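Tarkora two-arm kit: can it do chores yet?

I have had the Tarkora kit on a table for 6 weeks now, and friends keep asking me the same thing: can it help at home? I will try to answer it as fairly as I can. I paid for the kit myself, and I also tried it with the small jobs we have in our repair shop, so I can compare the two kinds of work a little.

You get two arms, the grippers, the cables and the control software. Putting it together took me two evenings. The manual is clear, but the cable part is too short, and I had to ask Zeyu Tian from our shop to hold the arm while I guided the wire past the wrist.

The fingers are the best thing in the kit. They have a rough pattern with many small points, and it holds on smooth items better than the flat rubber fingers I used before. The wrist camera is the weak point. When the arm moves at normal speed, it sees mostly streaks, and the software has to wait until the arm stops before it can decide anything.

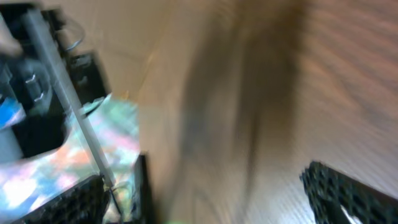
Picking up, holding, giving away

I made a list of 73 small tasks and gave each one a fair try. Lifting a phone, a sponge or a closed box goes well. Folding a dish towel does not. The arm finds one corner and then it loses the other. Wiping a table is possible if you accept that the corners stay as they were.

Work with a phone is where I spent the most time. In the shop we have to pick phones up, turn them and put them in a tray all day, and it is a boring job. One arm can hold a phone at an angle quite firmly. Passing it to the second arm is still slow, and I would not leave the room during it.
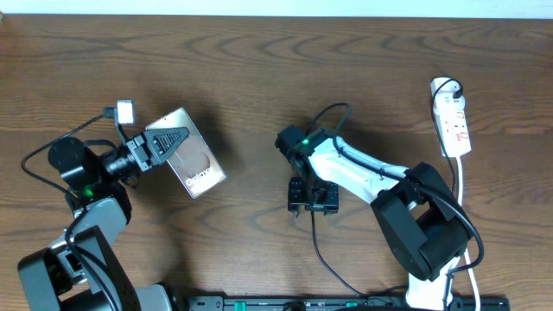

Left gripper with the Galaxy phone, right gripper open.

You should also think about the table. The arms take more space than the drawing in the manual suggests, and the cables want to go everywhere. Please keep a power strip near, but out of reach of the elbows.

My answer is this. For a shop with one repeated job, the kit is worth trying. For a home it is too early. My mother, Suqin Hou, sets the table for 6 people before one arm has placed two spoons. I will keep mine and test the new software in June.

Comments

Melaniia Tkachenko
Thank you for the part about towels. Did you try socks? Mine can make a pile of them but never a pair.

Weidong Cui
We use the older Ghumman arm for sorting screws and I agree about the camera. We set the speed to half and it was better.

Xiaoyan Shao
Is the manual only in English?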